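Grulell Cell Simulator -- Frequently Asked Questions
Last updated 21st August

Short answers, mostly. If yours isn't on here, use the contact form at the bottom.

What is it?
A ready-made virtual work cell. You get an arm, a table, a room and a set of small objects to practice on. Runs on your own computer. No hardware needed to start.

Who buys it?
Small labs, community colleges, machine shops thinking about their first arm. A few hobbyists. If you already have a full simulation team you probably don't need us.

Do I need to know how to code?
For the starter lessons, no. Drag the arm, save a position, play it back. For anything past lesson 2 some basic scripting helps.
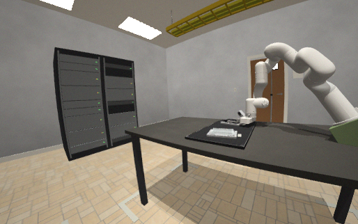
What comes in the starter room?
The starter room is called Graltdale and it loads by default. Everything in it can be moved or deleted. Most people leave the white rack and the little white cube on the black mat where they are and do their first reach from there -- the gripper already hangs over the mat, so it's a short move. The server cabinet on the left is set dressing. Delete it if your graphics card is struggling. Same for the ceiling fixture.

Can I change the table?
Yes. Height, length, color. Legs follow automaticaly.

Can I bring in my own parts?
Yes, up to 120 per room. Common mesh formats all fine. Check your units first! Most of the "my part is invisible" emails we get are millimeters read as meters.

Does the arm match a real one?
Joint limits and reach can be set from a file. The default arm is generic and doesn't copy any one maker's model. Don't use it to sign off on safety distances.

How many camera views?
Two on the basic license. You can put one anywhere in the room and one close in on the gripper. Extra views are in the Ciststead add-on.
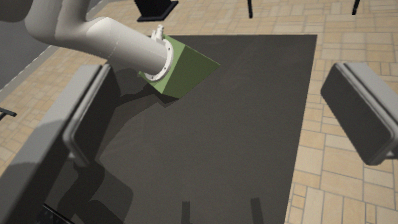
Reading time: 2 min

Why bother with the close view?
Finger clearance. From across the room everything looks fine, then you go in close with the fingers wide open and see how much space you really have on each side. Also good for shadows. If you're training a vision model, a big soft shadow across a dark table matters, and you can switch shadows off per light to compare.

Can I swap the gripper?
Yes. Right click the flange, pick Replace. Your saved positions stay but check them again, longer fingers will go through the table if you let them.

Does it stop on collision?
Only if you turn collision stop on. It's off by default in lesson 1, on after that.

What does it cost?
$70 a month for one seat, $33 for students with a school email. Ciststead is extra, see the pricing page. No set-up fee.

Is there a trial?
Yes, full version, no card. Your rooms are kept after it ends so you can pick up again later.

Mac or Linux?
Linux yes. Mac is planned for December. Windows works now obviously.

Can I get a refund?
Within the first billing month, yes. Email us from the adress you signed up with.

What is So?
So is our scripting helper. Type a line, the arm does it, the line gets saved to your script. Included in every plan. Bit of a pain to search for, we know.

Who do I talk to about a class license?
Ayman Kassab. Put "class" in the subject line and say how many seats and when term starts. Replies on weekdays.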